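Ticket 3130: Gripper opens late on remote-control demos, toy bread to basket
Project: Skeder
Opened by: Itzel Villaseñor
Status: Closed, watch for repeat

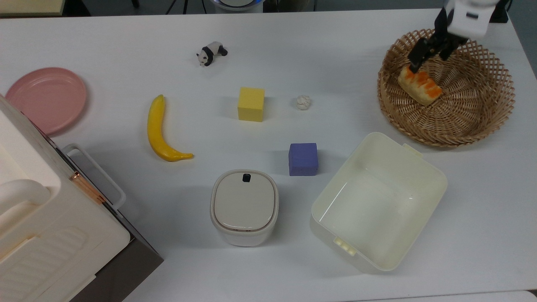
Toy bread in the gripper at the wicker basket, recording 481.

Problem
When I let go of the trigger on the hand controller, the gripper stays shut for a moment before it opens. I start lifting because I think the bread is down, and it comes back up with the arm. 14 recordings on Sunday have this in them. Arm motion follows my hand fine. Only the fingers lag.

Tried so far
Restarted the controller. No change.
Swapped the USB cable. No change.
Ran the same task by hand guiding, with the gripper on the wrist button. Opens right away, so the gripper itself is OK.
Lowered the grip force in the Zamudio panel. Bread slips on the way over, lag is the same. Put it back.

Reply from Brisuvetti support
Please check the trigger smoothing value under Input. After the March update it can load from an old profile. It should be 0 or 1 for pick and place work.

Update
It was set to 6. Changed to 1, saved the profile, restarted. Did the bread again, then the yellow cube and the banana. Fingers open when I release.

The setting did not survive a full power cycle the first time. I had saved it to my own user profile and the station loads the shared one. Saved to both now and it holds.

Still to do
Mark the 14 bad recordings as "do not train" and redo them. Recording 481 is in that batch.
Check the same value on the Plurkura station before the next session.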